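Rullum Opens Its Hand-Teaching Bench to Small Electronics Shops

Guthrie, January — I'm Efraín Huaranga, I run the teaching bench at Rullum, and I asked if I could write this release myself. Usually our announcements go through three people and come out sounding like a warranty card. This one's about the thing I do all day, so bear with me if I wander off a bit.

The short version: starting this month, small electronics assembly and repair shops can book time on our teaching bench in Guthrie, bring their own parts, and show a robot their own jobs. You can do it by hand, by taking hold of the arm and moving it through the work, or by remote control, sitting at a pair of handles while the arm copies you. We call the whole setup Usness. (Yes, we know. The name started out as a typo in a file folder and we all got attached to it.)

What's New

Until now, if you wanted Usness to learn a job, you described the job to us, mailed us a box of parts, and we did the teaching. It worked okay for simple stuff. But the people who wrote the job descriptions would leave out half of what their hands were doing, and I don't blame them a bit. Try writing down how you tie your shoes! I once spent a whole afternoon teaching an arm to seat a ribbon cable, and then the customer's lead tech came to visit, watched for a minute, and said, "Oh, we never come at it from that side." She sat down at the handles and did it her way. Her version was better than mine in every way I could think of.

So we flipped it around. The person who knows the job does the showing, and my crew runs the bench, keeps the recordings tidy, and helps when the arm gets itself into a silly pose.

Each booking includes 3 days at the bench, one of our people sitting with you the whole time, and a trained task file you take home. If you already have an arm on your floor, we'll help you get the file running on it. If you don't, you can rent one from us by the month.

By Hand or by Remote?

I get asked this one on nearly every call, and the answer depends on the job.

Teaching by hand means you grab the arm near the wrist, squeeze the release, and walk it through the motion. It's quick to learn and it's great for big, plain moves like lifting a part out of a tray, turning it over, or setting it in a fixture. People get the hang of it over a cup of coffee. The trouble is that your own arm and shoulder are in the way a lot of the time, and when the part is small you end up leaning over it and blocking the cameras.

Remote control takes longer to get used to. You sit off to the side with a handle in each hand, and whatever you do, the arms do. The first hour feels like eating soup with somebody else's spoon. Then something clicks, and you stop thinking about the handles. For anything with wires, small boards, or bendy parts, I send people to the handles right away, because the cameras get a clean look at the work and that's what the learning software feeds on.

You can mix them, too. Plenty of jobs have a big lazy move at the start and a fussy little move at the end, and I'm happy to teach the first part by hand and the second part from the chair.

How Many Times Do I Have to Show It?

More than once and fewer than you'd fear. For our own test job, a wire-handling task on a small board, we recorded 91 demonstrations. We threw out 29 of them. Some had a dropped wire, a few had me sneezing, and a bunch were just sloppy in a way I didn't want the arm to pick up. That left us with enough to train on, and we did the recording in about 6 hours, spread over a couple of days with decent breaks.

I want to say something about the breaks. Tired people make tired demonstrations, and the arm learns those as well. If you start getting short with the handles, get up and walk around the building. We have a nice enough parking lot.

I also tell people to move things around between tries. Slide the board over a little, turn it a few degrees, let the wire lie differently. If every demonstration starts from exactly the same spot, you'll get a robot that's wonderful at that one spot and lost an inch away from it. New folks tend to line everything up perfectly each time, out of pride I think, and I go along behind them nudging things crooked.

What the Boss Says

Apostolos Tsolakis, who heads up Rullum, gave me a quote for this release, and I promised to leave it alone.

"We spent years asking customers to explain their work to us in writing," Tsolakis said. "Meanwhile they had people on staff who could show it in seconds. I'd like those people at our bench, with their sleeves rolled up, telling us where we've been getting it wrong."

He also asked me to mention that he has tried the handles himself. He has. I'll leave that alone as well.

Who Should Come

We built this round of bookings with smaller shops in mind. If you do short runs, board repair, wire harness work, or final assembly with a lot of little hand steps, you're the kind of customer I'd love to hear from. You don't need a programmer. You don't need to have touched a robot before. Please do send the person who does the job every day, even if it's hard to spare them, and even if your manager really, really wants to be the one in the chair.

Bring more parts than you think you need. Scrap boards are fine for warming up, and I'd much prefer that you warm up on scrap. Bring whatever fixtures and trays you use at home as well, so the arm gets used to your setup and you don't go home to a surprise.

A few jobs still don't suit us. We can't teach soldering on this bench yet, so wires need to be attached before they get here if the task is routing or holding them. Anything that calls for real force, like pressing in a tight bearing, is out for now. And if the part's so small that you use a microscope to see it, call me first and we'll talk it over.

The Privitz Add-On

Shops that want to keep teaching after they go home can add Privitz, our take-home kit. It comes with the same style of handles, a camera stand, and the recording software we use here. You record new demonstrations on your own floor, send them over, and we train an updated file and send it back. Your recordings belong to you. We don't share them with other customers, and we'll delete them if you ask.

I like Privitz mostly because parts change. A supplier swaps a connector, a wire gets a little stiffer, and all of a sudden the arm's fumbling something it did fine last month. A handful of fresh demonstrations will often sort that out, and you shouldn't have to drive to Guthrie for it.

Booking and Questions

Bookings are open now. Call the Rullum front desk and ask for the teaching bench, or just ask for Efraín, they'll know. Tell us what the job is, what the parts are, and who's coming. If you'd like to see the bench before you commit, visits are welcome in the afternoon, when we're usually recording and there's something to look at. Reporters are welcome too, and you can have a turn at the handles.

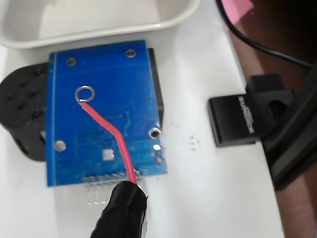
Wire work is where I've put most of my own bench hours, and it's the job I'd pick to show a skeptic. A wire won't hold still the way a bracket does, and where you grab it changes everything that follows. I like to start people on one with a single lead already soldered down, like the red one on this blue board, with the gripper pinching it down past the row of header pins. Hold the pinch, give the wire a gentle bend, and don't tug on the joint. Once you can do that from the chair without holding your breath, we'll start recording.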